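Course notes, week 6: the Urnora open day
Posted in November by your instructor

OK, so these are my notes from the open day, tidied up a little for those of you who had the lab clash. We got two hours at Urnora, out past the Vodthorpe depot, and I could happily have stayed for four! The part I want you to think about is the table-clearing demo, where people do a chore with hand-held grippers and the recordings go toward training a robot arm later on.

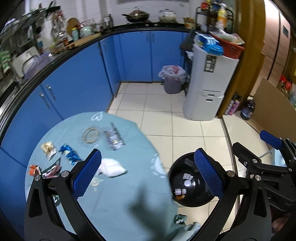
Remember the Plurnance paper from week 2? Same idea, much messier room. The folks at Urnora told us they like to have nearly 1000 recordings of a chore before they train anything on it, and that they'd take a boring, steady recording over a fast one any day. I asked about dropped items (of course I did) and they keep those in, as long as the person picks the thing up again and carries on.

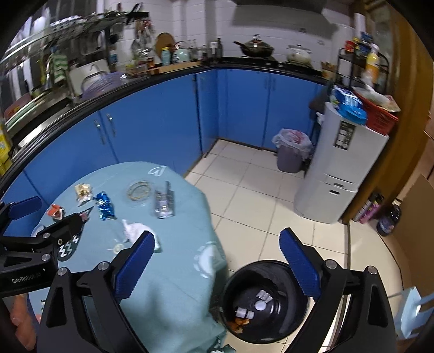
Now, grasp planning, which a bunch of you got stuck on in the Eder worksheet. Two fingers and a pair of ridged pads sounds like plenty until you look at what has to be picked up. A crumpled tissue gives you something to pinch from nearly any side, but that small clear bottle cap near the front edge of the table is a different problem, low and see-through and hard for a camera to find. Go back to question 60 with those two in mind and sketch a finger path for each one. Pencil is fine, and bring them to lab so we can argue over them.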